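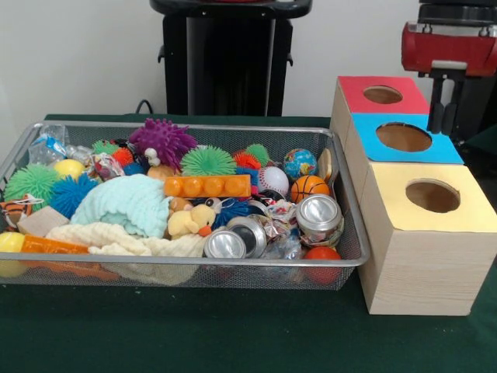 Home | Practice | Household | Seasons | Contact

Print this page | E-mail to a friend

Cleaning and Keeping a Meditation Corner Through the Winter
By Shobha Suvarna
14 November 2018

Once the windows stay shut, a meditation corner gets dirty in ways it doesn't in summer. Incense smoke settles on the wall, wax ends up on the cloth, and the cushions start to smell like the room. These are the methods I use at home and in the small sitting room we keep in Seritz. Most of them take a few minutes. The cushion job takes an afternoon.

Candle wax on cloth

Let the wax harden completely. If the cloth is small enough, fold it into a bag and put it in the freezer for an hour. Flex the fabric so the wax cracks, then lift off the pieces with the edge of a spoon. Don't use a knife.

What remains is a greasy patch. Lay a plain paper towel under it and another on top, and press with a warm iron, no steam. Move to a clean part of the towel each time it picks up wax. Colored candles may leave dye behind after the wax is gone. Dab that with rubbing alcohol on a cotton ball, after testing on the hem. Wash as the label says and hang to dry. A dryer will set any dye you missed.

Wax in a glass holder

Set the holder in the sink and pour in hot tap water, not boiling. The wax softens and a butter knife will lift it out in one disk. Throw the disk in the trash. Wax poured down a drain goes solid a few feet along, and I have paid a plumber for that lesson in two different houses.

Next time, put a teaspoon of water in the bottom of the holder before you drop in a tealight. The cup will slide right out.

Incense ash and smoke marks

Sift the ash in your bowl once a month with a tea strainer you don't use for tea. The burnt stub ends stay in the strainer and the soft ash goes back in the bowl. A bowl that has never been sifted packs down hard and the sticks lean.

For the yellow film on painted walls, mix a few drops of dish soap in a bucket of warm water. Work from the bottom of the wall up, then rinse from the top down. Starting at the top leaves runs that are hard to get out. Flat paint marks easily, so go lightly and use a white cloth.

Keep burning sticks well away from curtains and shelves, and open a window for 10 minutes afterward, even in December.
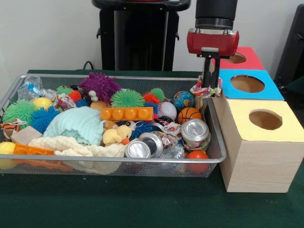

Cushions

Check for a zipper first. If there is one, there is usually an inner bag holding the filling, and only the outer cover gets washed. Turn it inside out, wash cold, and dry it flat.

Buckwheat hulls must never get wet. Pour them into a pillowcase, tie it, and shake it outdoors until the dust stops. Then spread the hulls on a sheet in the sun for an afternoon. Kapok can't be washed either, but it fluffs up after a few hours outside on a dry day. If a hull cushion has gone low, add two cups of new hulls and sit on it for a week before you add more.

Brass bells and bowls

Wipe after every use with a dry cotton cloth. Most of the dullness on brass is fingerprints. When it needs more, make a paste of flour, salt and white vinegar in equal parts, rub it on, leave it 10 minutes, rinse and dry at once. Skip this on anything lacquered, painted or old. The paste will strip a finish, and I don't know a home remedy that puts it back.

Strings of beads

Wooden beads want a barely damp cloth and then a very small amount of mineral oil. My sandalwood ones get no oil. Restring every couple of years. Tie the new cord before cutting the old one so you can slide the beads across in order.

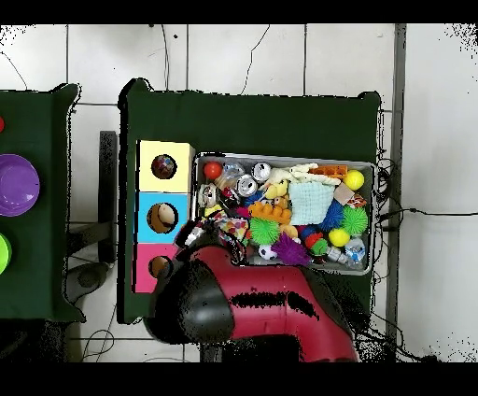 Table with green cloth, metal tray and colored box.

Storing cards and booklets

Keep decks and pamphlets off the floor and away from outside walls. A shoebox with a lid is fine. If a booklet has picked up a smoky smell, stand it open in a bigger box with a dish of baking soda for 4 days, keeping the powder off the pages.

Print this page | E-mail to a friend

Recent items
Drying Herbs in a Small Apartment
Notes From the Kos Retreat House Kitchen
Getting Lamp Oil Out of Wood
A Simple Shelf for the Zundden Reading Room
Mending a Prayer Shawl
Jisard Winter Sitting Schedule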